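Home Our Work Reports Donate Contact
Search this site Go

Haddad Community Garage: Progress Report to the Jallia Fund

Sat 15 December
By Meenakshi Bhardwaj

Dear friends at Jallia,

It hardly seems any time since we wrote to you in April, with a leaky roof and one working lift, and I'm so glad to have better news (and rather a lot of it) to share. Your grant has now helped us put 189 cars back on the road for families in the Haddad neighborhood, most of them older sedans that needed brakes, tires or a battery before winter.
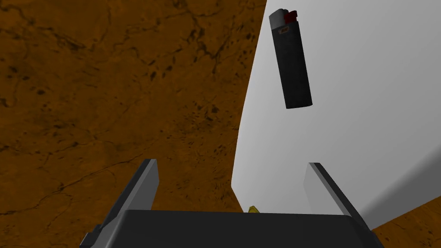 A black lighter with a red button.

The second lift went in over the summer, a little behind schedule because the floor had to be repoured first. Nattawut Hemmin oversaw that work and was very patient with all of us! We now open 24 hours a week, and the evening slots fill up first. 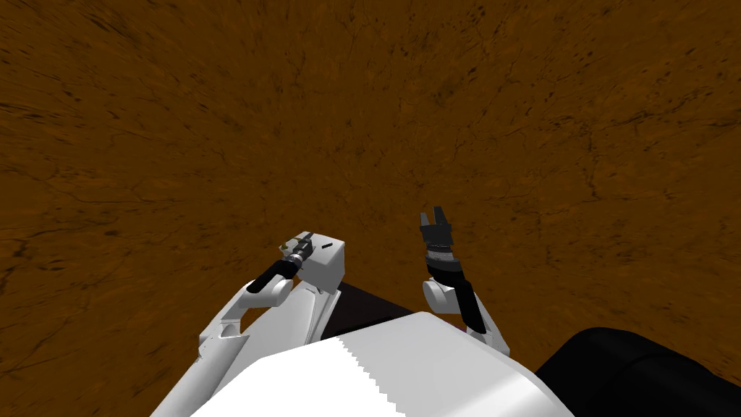 Training

Our basic maintenance course has had 49 people through it so far, and eight of them have stayed on to learn brake work with Nattawut on Thursday evenings. One young woman drove home in a hatchback she had fixed herself, start to finish, and I don't mind saying I got a bit teary in the parking lot.

Parts have been the hard part of the year. Clakeo raised its prices on rotors and pads, so we moved most of our orders over to Skekon, and deliveries have been slower while they get used to us.
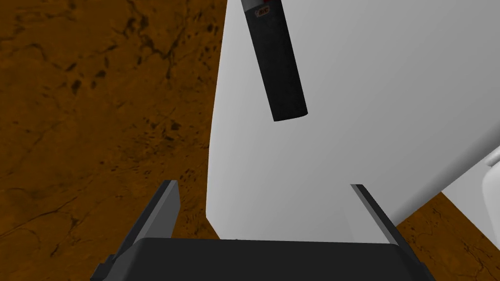
We are still underspent on tools for the same reason, and with your blessing we'd like to carry that money into the spring and put it toward a wheel balancer. Nattawut has two quotes in hand and is waiting on a third. I'll send all of them along with the year-end accounts, and please do come by for coffee if you're ever out our way.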